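Skarkness Robotics Club – Two-Arm Kit Guide
Section 3: Bringing the second arm to the table

Read the whole section first. Everyone says they have.

Before you start
You need both arms clamped down, the Sternus controller switched off at the wall, and the club laptop. If the laptop is still updating, go and have your lunch.

1. Run the signal cable along the outside of the arm and leave a wide loop of slack. A tight cable works well until the first time the elbow bends.

2. Push the plug fully home. It clicks. A plug that nearly clicks is the cause of most of the entries in the fault book.

3. Switch on, wait for the beep, and send both arms to the rest position.

CAUTION: Keep hands, sleeves and lanyards off the table during step 3. The arms take the shortest route home and do not ask who is in the way.

4. Set the speed limit to 2 on both arms. Higher settings exist. They unlock in May, after the safety test.

5. Jog one arm until its fingers are closed and low over the table, then stop. Bring the other in from the opposite side, a little at a time, and leave a clear stretch of tabletop between them.

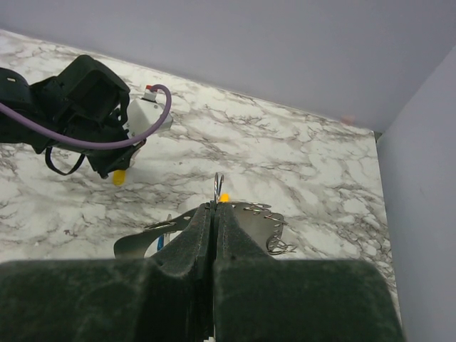
Domenica Lehner asks that teams save the position at this point, before anyone tries a handover, and that the file be called something other than "final".

6. Save the position. Write its name in the fault book, with yours next to it.

Note: If one arm drifts while the other is moving, both have been given the same address. Change one – only one – and go back to step 3.

Spare finger pads are in the Fostitz drawer. Sign for them.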